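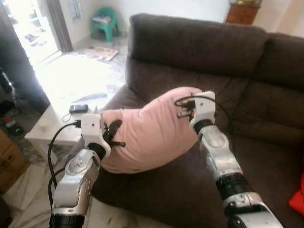
Home rules, second draft

13th December
Posted by the Fidside diarist

Home | Diary | Older entries | Contact

I sat down after breakfast meaning to spend an hour on the house rules for Grurine, and I got up again when it was dark and my tea had been cold for most of the day. I don't mind. I have been putting this off since October, when we all agreed that the rules we brought over from the Graluron workshop were no good for people's living rooms, and then all went off and did something easier.

The workshop rules run to 1105 words and most of them are about fences, floor tape and who holds the key. My draft for homes is down to 622, and I am prouder of that than I should be. It fits on two pages if you don't mind small type (I do mind, so I may have to cut again).

The first rule is still that a person with the stop button in hand stays in the room for as long as the arms have power. Stays in the room, and does not pop out to the kitchen or answer the door. I had written a softer version with "where possible" in it, and I took that out this morning. If the doorbell goes, you stop the arms and then you go and see who it is.

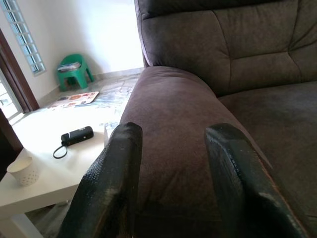 The part I rewrote the most is the check before starting, which in the old version said only "inspect the equipment." I have signed that line myself plenty of times, and I could not swear to what I looked at. So now it says to look at each finger, front and sides, and write down what you find. Scratches on the flat face can be noted and left alone. A place like the right finger, where the black has worn off along the edge and the reddish-brown is coming through, gets its own line in the log, and somebody has to run a thumb down it with the power off before it goes near anyone's upholstery. A rough edge that wouldn't matter on a metal bracket could pull a thread in a sofa, and it is not our sofa! I would like that sentence in the rules too, though I suppose it sounds scolding.

Then I went on to the rule about small belongings, and that one ate the whole afternoon. My first try said to clear every surface the arms could reach. But it is rather a lot to walk into someone's home and start moving their cups and keys - I wouldn't care for it myself. The second try says to ask the householder first, let them do the moving if they would like to, and otherwise keep the arms' path away from the table altogether. 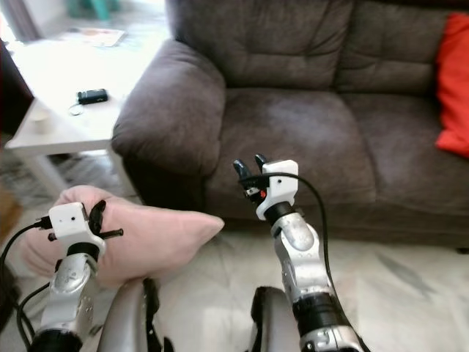
I think that is fair to everybody, and it has the advantage that people might follow it. The same goes for cables, where I have simply written that any slack must be checked through the whole reach of the arm, slowly, before any real work is tried.

Still to settle is how long a session may last. Baran's rules allow two hours, and I would prefer less, but I have no good argument yet beyond my own wandering attention. I'll sleep on it and look at the small type again tomorrow.

Comments (2)

Reader in Baran Street: Please keep the doorbell line. We had the "where possible" wording for years and it was always possible to find a reason.

Old hand: Could the finger check be done at the end as well? I would want to know about a rough edge before packing up.

Previous entry | Next entry | Back to top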